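Dindow Field Aridity Logger

Price on request. Supplied with mast bracket, two soil probes, one dew plate and a carry case. Batteries not included.

Most weather stations sold to desert researchers were designed for places where it rains. They come with a tipping bucket gauge, which waits for enough water to fill a small spoon and then counts the tip. In a very dry basin that gauge may sit still for years, and its owner will be left with a long column of zeros that could mean no rain, a blocked funnel or a spider. We have looked at plenty of those columns and we don't trust them much.

The Dindow takes a different line. It measures the small stuff: dew, fog drip, and the damp that creeps up through salt crust before dawn. Whether those readings tell you anything about the climate of the distant past is a separate argument, and we'd be wary of any seller who says they do.

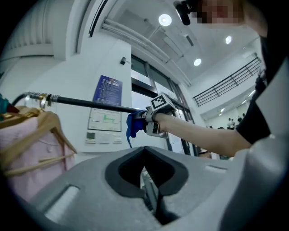
Dew is the hard part. The plate is a flat sheet of coated metal that cools at night, and a sensor beneath it notes when moisture forms and when it goes. Dust spoils this quickly. Sales sheets for rival plates talk about "self-cleaning" surfaces, and we have yet to meet one that cleaned itself. Ours needs wiping by hand. A plain cloth like the crumpled blue one in the picture is the sort of thing to keep in the case, so long as it has had no polish or fabric softener on it, as both leave a film that puts water off. Wipe in one direction, wait for the plate to settle, and mark the time in the log. Readings taken in the hour after a wipe should be thrown away.

What it measures

Air temperature and humidity at two heights
Surface wetness (dew plate)
Soil moisture at two depths
Salt crust conductivity
Battery state and case temperature

What it doesn't measure

Rainfall. You can wire in a gauge of your own, and there is a spare socket for one, but we don't supply it. It doesn't measure wind either. Aksel Juhl, who designed the board, wanted wind on it and lost the argument on power use. He still thinks we were wrong.

Soil probes

Cheap soil probes read high in salty ground. They pass a current and assume that whatever carries it is water, when in a dry lake bed it is just as likely to be salt. The Dindow tries to correct for this with the crust reading. It does a fair job in gypsum and a poor one in halite, and we would sooner put that on the page than take the phone calls. If your site is mostly halite, buy the Cukon probe set, or take samples back and weigh them in the old way. Zuleica Pimentel's notes on oven drying are in the back of the manual and need no equipment from us.

Putting it up

Allow two people. Fix the rail first, check that it is level, and hang the sensor heads from it afterwards. The lower head goes on the shaded side. Guy lines should be pegged well beyond the salt polygons, which shift more than you would expect. Don't set the mast on a slope facing the morning sun if you care about dew, and don't believe a map that tells you where the fog stops. 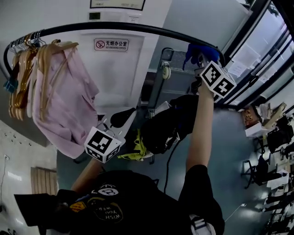 Working at a horizontal rail, both arms raised.

Storage and power

The logger holds 400 nights of readings at the standard setting. Power comes from 4 cells, which we suggest changing at every visit whatever the display says. The battery meter is the weakest part of the product. It was better on the older Sheikh unit, and Eirlys Rowlands has asked us more than once to put the old one back. We may, in April.

Accuracy

We quote no single figure. Humidity sensors drift, and they drift fastest in the dry, hot air this logger is sold for. A figure taken in a test chamber when new says little about the same part after a summer on a mast. Send the heads back for checking between seasons, or run a second logger beside the first and see how far they part company. Janaína Xavier runs 5 of ours in one valley and reports that one always reads damp. We swapped it. The new one reads damp too, so it may be the valley.

Returns

Unused units within the month, in the case they came in. Units with salt in the connectors can't be taken back. Repairs are handled by Aparecida Prado at the Kikow workshop; please say in your note where the logger has been standing and for how long.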